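Saturday, 7:10 am, shop side

Back on the dust collection question. Third go at it, and I still don't believe the numbers on the Bradex box. It claims 700 CFM. Under what conditions, they don't say. My guess is bare impeller, no hose, no bag, door open, wind behind it. With the four-inch hose run over to the planer I get chips on the floor every pass, so whatever the real number is at the hood, it's less than the planer wants.

Things I've been told to do, mostly by people online who have never seen this shop:

- swap the bag for a canister filter
- cut a separator into the line
- run smooth pipe instead of flex
- buy a bigger collector (always this one)

Tried the separator first because the Palomino lid kit was already on the shelf. Cut the baffle out of leftover half-inch ply, a bit sloppy on the inside curve. The drop slot ended up wide at one end. I doubt it matters, though the instructions act like it does. The gasket tape that came with the kit doesn't stick to the rim of my can, so I used weatherstrip from the garage door job.

Results so far: the can catches nearly all the big stuff from the planer, fine. Suction at the hood is noticeably worse. I don't have a proper meter, just the strip of shop towel on a stick, and the towel hangs a lot lazier with the separator in line. So I've traded emptying the bag less often for leaving more on the floor. Not convinced that's progress.

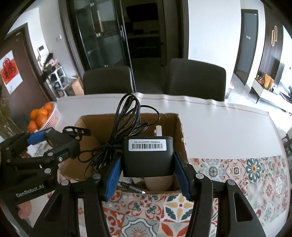
Pulled out the flex between the collector and the can and put in the shortest piece I had. The towel picks up some, though I was hoping for it to and I don't fully trust my own eye on that. Should have somebody else hold the stick with the collector out of view and tell me which is which.

Leaks found while I was down there:

1. Lid, back side, where the weatherstrip ends don't meet. Closed it up with a scrap piece.
2. Blast gate at the table saw. It never shuts all the way because sawdust packs into the end of the slot. Cleaned it with a hacksaw blade. It will fill up again by next month, same as it did after I cleaned it in August.
3. Hose clamp at the planer hood, loose. Probably my fault from the last time I moved the planer.

The gate bothers me the most. I'd like to nip the corners off so the dust can fall out the end. Saw it done somewhere and it looked too easy, but the gate is cheap enough to ruin.

About the canister. The Luvia one fits the ring on this collector if you believe the listing, and the listing also says it filters to a size I have no way of checking. It costs more than half of what I paid for the whole machine. Parking that until the leaks are done and I've run a full batch of boards through.

Test plan, so I stop changing two things at once:

- 11 boards of the poplar, same width, same depth of cut
- separator in, then separator out, no other changes
- sweep up what's on the floor each time and weigh it on the kitchen scale

If the floor pile is close to the same both ways, the separator stays for the sake of the bag. If it's a lot heavier with the can in line, out it goes and the Palomino lid goes back on the shelf.

Also looked at the Brullaler remote switch again. The first one quit after roughly 3 weeks. The replacement is working, but I'm still reaching over and using the button on the motor half the time, so I don't know what I bought it for.

Need before the test: two clamps, more weatherstrip, an empty bag to start from. Planer knives are due as well. Dull knives make different chips, so change them first and write down that I did.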